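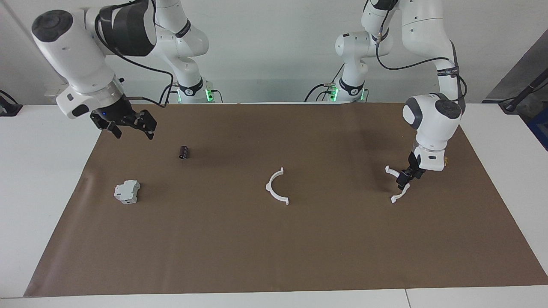 Section 6: Mat and small parts

Maricica Ilie, October 2024

Do this before you open any of the Tilto bags. Section 5 has the table leveling, go back if you skipped it.

What you need
Brown mat, one. Parts tray from the Girkness box. Dry cloth. Bag 246 (clips, capacitors, odds and ends). Leave the Beaulieu bags taped shut for now, they're for section 7.

6.1 Laying the mat

1. Wipe the table. Crumbs under the mat make bumps and small parts lean.
2. Unroll the mat. If it was rolled tight, flip it face down for 20 minutes. Longer is fine.
3. Turn it face up and square it to the front edge by eye. A strip of table showing at the sides is normal.
4. Press out from the middle with your palm. Don't iron it. Don't tape the corners either, the tape pulls the surface off.

NOTE: Older Plasau mats have one shiny side. Shiny side goes down.

6.2 Setting out the parts

5. Tip bag 246 into the tray, never straight onto the mat. Things roll.
6. Take out a few parts at a time and leave a finger's width between them, more if you have the room. Four on the mat is plenty for a first go.
7. Capacitors: stand the small black cylinders upright, leads down if they've been trimmed. Long leads, lay them flat and turn them so they don't roll.
8. White plastic clips: lay flat, arch away from you. Pick up by the middle of the curve. The hooked tip catches on sleeves, cloths, eachother.
9. Anything you can't name goes back in the tray. Ask later.

CAUTION: Don't squeeze a clip's two ends together to test it. It'll look OK and then snap when fitted. If one has a white stress line across the curve, bin it.

CAUTION: No parts from powered boards. Capacitors in bag 246 are new stock, but if one gets mixed in from somewhere else set it aside and don't touch the leads.

6.3 Checking

10. Tap the table edge once. Uprights should stay up. If one goes over, check for a bump under the mat and redo step 4.
11. Look across the mat from low down, easier to spot slivers of plastic that way. Pick them off with the cloth.
12. Tick the sheet. Full bag has 19 clips, write down what you really have, not what the label says.

6.4 Putting away

Capacitors first, then clips, then the rest. Tray lid on before you lift it. Mat can stay out overnight. If you do roll it, roll with the top face outward and loosly, no rubber bands.

Missing clips: check the cloth first. Spares order form is at the back of the binder.

Last updated: rev. 6, M. Ilie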